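April 25, 2022
Sim notebook, Rutau tabletop/floor manipulation

Picking up from the Friday run. The question is still whether the grasp scorer trained on primitive shapes carries over to thin-walled cartons in scanned-looking rooms, or whether the drop we saw was all base placement. I changed only the base placement today. Scorer weights, controller gains and contact settings are as they were.

Setup: single arm, parallel gripper, base on top of the dark cabinet, target on the floor. The floor targets are the awkward ones because the arm has to come over and down, and the elbow ends up high with little room to reorient the wrist. Scene set is Hinrichs, study variant. Planner is the Onance build from the start of April, no local patches.

Protocol: 400 episodes, target yaw and floor position resampled each time, base pose fixed. Timeout at 533 control steps. Success means the target is lifted clear of the floor and still held at the last step. Anything knocked over counts as a failure even if it is grasped afterward. Seeds are in the run config, same list as the Friday run so the two can be paired.

The tissue box is the target I care about most. The tissue sticking out of the opening adds height to the object mesh but should not be treated as graspable, and the scorer doesn't know that. With a straight-down approach the fingers want to close on it. I masked the top points for half of the episodes and left them in for the other half.

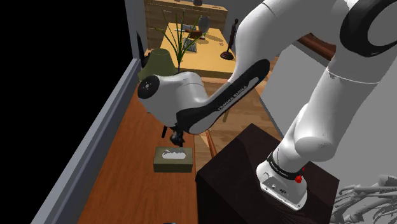
Masking raises the number of proposals on the carton sides, as expected. It also pushes the pre-grasp pose lower, and for targets close to the cabinet the planner then starts returning solutions with the forearm skimming the cabinet edge. 74 episodes ended with no valid plan. Nearly all of those are in the masked half. So the mask fixes one failure and feeds another, and the overall rate hides both. Need to report them separately.

Checked a handful of the no-plan cases by hand. In each one a collision-free path existed if the base joint was allowed to start from the other side. The planner never tries it because the start configuration is pinned in the episode file. Pinning was my choice back when we wanted repeatable timing. It should go.

Second thing: the collision margin. It is set to 40 mm for static geometry, left over from the shelf experiments. Too generous for a floor pick next to furniture. Did not change it today because I wanted the comparison with Friday to stay clean.

Rendering: parts of the room outside the modeled walls come out solid black. No effect on the planner, which only uses the meshes. It may matter for the depth-based scorer if the wrist view ever looks over the wall, so check what value is written for pixels with no hit. If it's zero it will read as very near.

Logging: Gisimetti exporter dropped the contact force channel again. Restarted it and the channel came back. Force traces for the first batch are missing, poses and joint states are fine. Not rerunning for that.

To do
- unpin start configuration, rerun same seeds
- margin sweep on the masked half only
- split failure table: no plan / knocked / slipped / timeout
- no-hit depth value
- ask whether the carton mesh can be split into box and tissue so the mask isn't done by height

Configs and logs are under the study folder, masked and unmasked kept apart.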